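Search the encyclopedia Enter a term Go

Bortolotti Court

Last updated: Mar 20, 2023

Bortolotti Court is a rental apartment complex in the Dunden district of Prerton. It has 162 units in four buildings set on a sloping lot between Mill Street and the old rail cut. It was built as housing for workers at the Bortolotti tile works, passed through several private owners after the works closed, and is now run by a tenant-controlled company. Most residents still call it "the Court."

Origin and layout

The tile works bought the land when its workforce outgrew the boarding houses near the river. The first two buildings, North and Mill, held 49 apartments between them and were rented only to employees, with the rent taken out of wages. East and Garden followed once a storm drain had been laid under the lower half of the lot. All four are walk-ups of three or four floors, and none has an elevator.

Units range from studios to three bedrooms. The studios are all in North, on the street side, where the larger apartments were divided after the works closed. East has the biggest units and the only private balconies. Garden takes its name from the vegetable plots that stood there before it was built. Its basement holds the shared laundry and a row of storage lockers, which are rented separately from the apartments.

Ownership

When the tile works shut down, the complex was sold to Cliltport, a property firm that already held several smaller buildings in Dunden. Employee leases were converted to ordinary one-year leases. Repairs slowed under Cliltport, and the boiler serving Mill and East was out of use for 27 days in one winter. A rent strike began that May, led by Idalina Cordeiro, a Mill resident and former kiln hand. It ended with a written repair schedule and a freeze on rents for existing tenants.
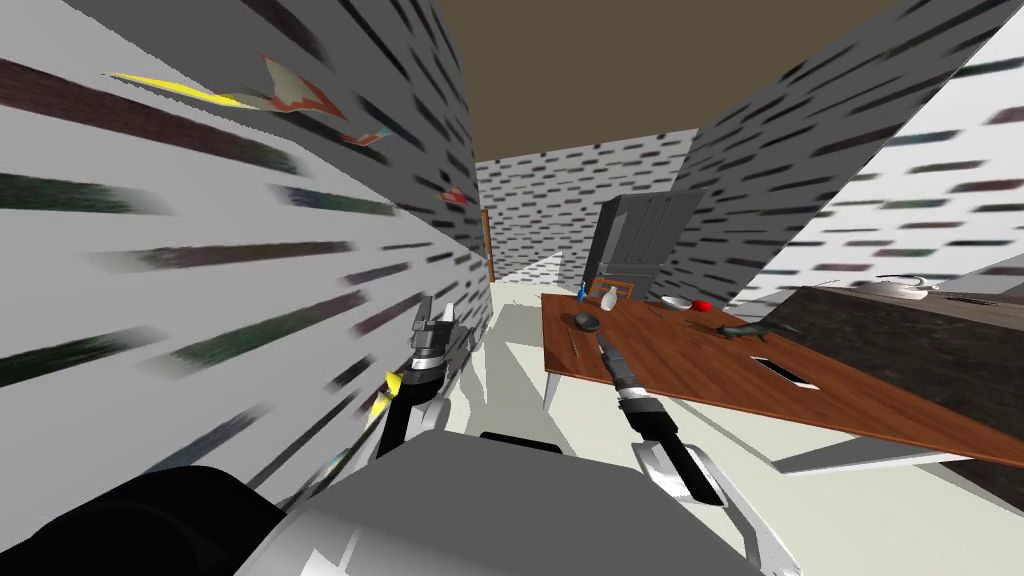
Vol. 6, p. 762

Cliltport put the buildings up for sale four years later. The tenants had formed a company of their own by then, with Cordeiro as its first president, and its offer was accepted after a competing buyer withdrew. The purchase was paid for with a bank loan and a loan from the city housing fund. The city loan came with the condition that a share of the units be kept at reduced rents, and the condition still applies.

Management

Each household on a lease has one vote at the yearly meeting, regardless of the size of the unit. The meeting elects a board of seven, and the board hires a resident manager. Uchenna Ajayi held the manager's post for eleven years and moved the rent records from card files to a computer system. Farzana Bangash succeeded him.

Applications are taken at the office on the ground floor of Mill. Reduced-rent units are filled from a waiting list in order of application. The others are advertised in the usual way - a card in the office window and a notice in the local paper - and go to the first applicant who meets the income and reference requirements. Subletting is allowed for up to six months with written consent. Heat and water are included in the rent, but electricity is billed to the tenant.

Renovation

The flat roofs on North and Mill were replaced first, followed by the windows in all four buildings. Architect Fernanda Arruda drew up the window plan, which kept the original openings but changed the frames. Kitchens are redone only when a unit falls vacant, so their age varies a good deal from one apartment to the next.

Parking was a long-running dispute. The lower lot is unassigned, and a proposal to number the spaces and charge for them was voted down twice.

In print

Tayla Ruawai's local history of Dunden gives a chapter to the complex and reprints part of the repair schedule signed after the strike.

See also: Dunden; Prerton, housing in; Company housing

Contact the editors | Copyright and terms of use | Back to top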